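Fifty a day and a basket full of blocks

Well, it's been a busy old month in the workshop and I have neglected this blog terribly, so settle in with a cup of tea, because I want to tell you all about the block job!

Those of you who read the July post will remember I'd just started helping out at Tultholm, collecting examples for the learning system they're building there. Lots of you wrote to ask what "collecting examples" means when you're sat in front of a robot arm all day. It's wonderfully simple. I drive the arm by hand through a small job, every movement gets recorded along with the video, and then I put everything back and do it again. And again. The system (we call ours Dotier, which started as a typing mistake and stuck) looks through all those recordings and learns to do the job by copying. No one writes down "move left, now close the gripper". It all comes from the examples, so if the examples are sloppy, Dotier will be sloppy in exactly the same way. I find that a bit frightening and also completely marvellous.

The job this time is putting coloured blocks into a wicker basket. Red, green and blue. You'd think a toddler could do it, and a toddler could, but try doing it through a controller with a gripper that doesn't feel anything! My first go took me ages. I came in too low, nudged the block halfway across the table, chased it, finally got hold of it and then let go too early so it bounced off the rim. I said a word I shan't repeat.

We keep that sort of thing, by the way. Not all of it, but the ones where you make a mess and then put it right are really useful. If Dotier only ever sees perfect runs, it has no idea what to do the first time something slips. So a fumble with a recovery goes in the good pile, with a note. A fumble where I gave up and used my own hand goes in the bin.

We're aiming for 1,510 examples and this afternoon we passed 908, which made me ridiculously happy. I try to do 50 in a day. More than that and I get lazy, and you can see it when you play the recordings back, I start taking the same path to the basket every single time. Which brings me to the thing I've learned most about, and that's variety.

When I began I put the blocks back in pretty much the same places after each run, without even noticing I was doing it. A neat little row, evenly spaced, very tidy. Then we trained on that first batch and tried it out, and Dotier was brilliant as long as the blocks were in my neat little row. Move one a hand's width and it went and closed its fingers, ever so confidently, on nothing at all. I laughed until I had to sit down. So now I have 13 starting layouts drawn on cards, and I shuffle the cards and take whatever comes up. Close together, far apart, one near the back, one turned at an angle. I swap the order of the colours too, so it isn't always the same one first.

The cloth has been a lesson as well. I used to smooth it flat between runs, every time, like someone laying up for Sunday lunch. Now I leave the creases alone. A block sitting on a wrinkle tips ever so slightly and you have to come at it differently, and I'd like Dotier to have met that before it matters.

The basket is the bit I'm proudest of. For the first couple of weeks we used a plain plastic tub, and it was fine, but I kept saying a basket would be better (I may have gone on about it). I got my way in the end and brought one in from Flandmont, that lovely cluttered shop by the station where I buy my yarn. It's harder! The sides flare out, and the rim is rolled, so if you come in at a mean angle the block catches. What works for me is getting the gripper right over the middle, going down until the block is properly inside, and only then opening the fingers. Slow going down, slow coming up. If I rush the coming up I bump the side and the whole basket shifts, and then the next block is aimed at a place where the basket used to be.

A few people asked whether it gets boring. I thought it would! But it's a lot like knitting, your hands get on with it and your mind settles, and then every so often you do one that's just lovely from start to finish and you want to show somebody. I've taken to listening to the radio very low. I had to give up on the cricket, though, as I kept stopping mid-run to listen and the recordings have these long pauses in them where the arm simply hangs there. Poor Dotier would have learned to wait for the wicket.

Labelling happens at the end of the day, in a program called Friesen that is slow to open but quick once it's going. For each run I put in which colour went first, which card I'd used, and whether it was clean, recovered or spoiled. I do it the same day, always. I left it overnight once and couldn't remember a thing about any of them.

Next up is the same job with the basket at the other end of the table, so I'll be all fingers and thumbs again for a bit. I've got new layout cards to draw this evening, and if anyone has a good tip for keeping felt pen from bleeding through thin card, please leave it in the comments!
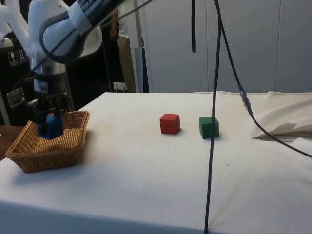
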